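Home | News | Events | Jobs | Archive

Robots fold the laundry at Fincombe open day

Reading time: 2 min

Sunday, May 30, 2021
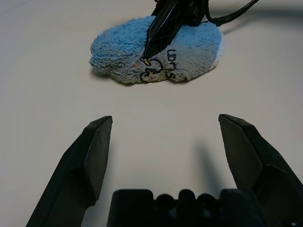 One visitor, still in the doorway, wanted to know if the thing could come home with her, and was told not this year. A lot of that going on Sunday at Drunico, which opened its Fincombe workshop to the public for the first time since moving in. Doors at ten, line down the ramp before that. The company put the day's count at 527, kids included.

Main draw was the towel table. Two arms, one blue terry towel, crumpled up by whoever was next in line and dropped on the table. The arms find an edge, lift, shake, lay it flat, fold. Or they don't. First run we watched went fine. Second one the towel ended up in a ball again and the operator hit reset. Crowd seemed to like that one better.

Why towels? Soft stuff is hard, was the short answer from the crew. A box keeps its shape, a towel never lands the same way twice. So the arms get a lot of practice. Drunico says it has logged 600 hours of folding since April, most of it with a person steering the arms by hand so the software has something to learn from. Visitors got to try the steering too. Two minutes each, over 8 years old only, sign-up sheet by the coat rack. It filled up before lunch and a second sheet got taped on underneath.

Harder than it looks, by the way. This reporter got one corner.

Next door was the Allau cart, a low flat mover meant for hospital linen rooms. It carried bins up and down the hallway and stopped when people steped in front of it, which people did all day long. Top speed is a slow walk. No sale date on that one yet.

The towel arms are further along. The Yazzie laundry on the east side of town has agreed to take a pair for a trial this fall, on hand towels only to begin with. Nothing bigger than that for now, sheets are a long way off according to the staff at the table. Asked about jobs, Drunico said the laundry has been short on folders for more than a year and nobody's shift gets cut in the trial. Yazzie had a sign-up table for open positions right by the exit, so make of that what you will.

Drunico now has 28 people on the payroll in Fincombe and is looking for more, mostly techs and people to steer the arms. No degree needed for the steering, training is paid. Forms are at the front desk weekdays.

Another open day is planned but theres no date. Parking was a mess, the company said it will ask to use the school lot next time. Lemonade ran out at one.

Contact the newsroom | © 2021 | Back to top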